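My Wednesday With a Leak Detector That Barely Thinks

I drove out to Nesside in May to see the Humumel, a pipe sensor about as big as a hockey puck, and I'll admit I went mostly for the lunch. Marciniak, the firm that makes it, has stuck 77 of them on the town's water mains, and each one listens for leaks all night on a battery meant to last six years!
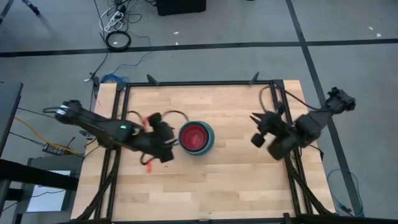 Small Machines

The trick is that a Humumel mostly stays quiet. It runs a tiny model right there on the pipe, and it only radios home when a sound looks wrong (old toilets used to fool it, which I loved hearing). Lurnex, the software on the other end, got 30 alerts last month. Before the last update it was 51, and the repair crew was getting pretty grumpy about those 3 a.m. calls. I want one for my basement.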